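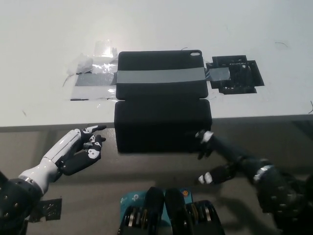
Undervolting is the first thing to try on a computer that runs hot, according to Elisa Grasso, and she would have people try it before they spend a cent on a bigger cooler. Plenty of patient home builders would agree with her, although the practice has its limits and a few traps for the hasty.

By Raffaele Lombardi
12 September 2024

Undervolting means running a processor at a lower voltage than the one its maker set at the factory, while leaving its clock speed where it was. It is a cousin of overclocking, and a much quieter one. The usual aim is to cut heat and power use, and with them the noise of the fans, without giving up any speed. On a laptop it may also stretch the battery a little, though the gain there depends a great deal on what the machine is being asked to do.

Why there is room to spare

No two chips come off the line quite alike. Tiny differences in the silicon mean that one processor will run happily at a voltage that would bring its neighbor to a halt. A maker who wants to sell both under the same name has to choose a setting that suits the weaker of the two, and then adds a bit more to allow for age, a warm room and a so-so power supply. Most owners end up with a chip that is being fed more than it strictly needs, and that extra portion is what undervolting trims away.

The savings can look surprisingly large for such a small change. The power a chip burns in switching rises with the square of the voltage, so a modest cut in one brings a bigger cut in the other. A processor that gets too warm will also slow itself down to stay safe - this is called throttling - and a chip held back in that way may well run faster after undervolting, simply from having a cooler time of it.

Methods

The oldest method, and still the most common, is the offset. The owner asks for a fixed amount to be taken off at every speed, usually given in millivolts, and the chip carries on managing itself as before. Offsets are set in the firmware menu that appears before the operating system loads, or else in a program that runs on the desktop. Flesent, a small utility for Windows, belongs to the second kind and offers one slider for the cores and another for the cache, with a button that puts everything back.

A curve works more finely. Each step of speed gets its own voltage, so that a chip which is touchy at idle but easygoing under load (or the other way about) can be treated accordingly. Graphics cards are nearly always undervolted like this. It takes longer, and it rewards people who like keeping notes.

Some boards also allow a fixed voltage, held the same at all times. This is simple to understand but rather wasteful when the computer is resting, and it has mostly fallen out of favor for everyday use.

Testing

A person new to all this generally starts with a small offset, runs something demanding for a good while, and then takes off a little more. When the computer freezes, restarts or shows a blue screen, the last step was one too many. The usual advice is to go back by at least one step and leave it there. A heavy load is only half of the test, too. Many unstable settings get through hours of hard work and then fall over when the machine is sitting idle or waking from sleep, so a few days of ordinary use tell more than an afternoon of stress testing.

Errors that stop short of a crash are harder to catch. A file may be saved with a fault in it, or a long calculation may come out wrong. For this reason undervolting is seldom recommended on servers or on any machine whose results can't easily be checked.

Risks and restrictions

Too little voltage does not wear a chip out, and a bad setting can normally be undone by resetting the firmware. The lasting harm, where there is any, tends to be to unsaved work and scrambled files.

Not every computer allows it. Some laptop makers closed off voltage control after security researchers showed that software could use it to disturb protected parts of a processor. The Uria 2, sold at $1,299, shipped with the setting open and lost it in a firmware update the following April, to the annoyance of a fair number of owners. Desktop boards are generally more relaxed, and the Srour line has kept its voltage menu throughout.

See also: Overclocking; Thermal throttling; Power limit; Load-line calibration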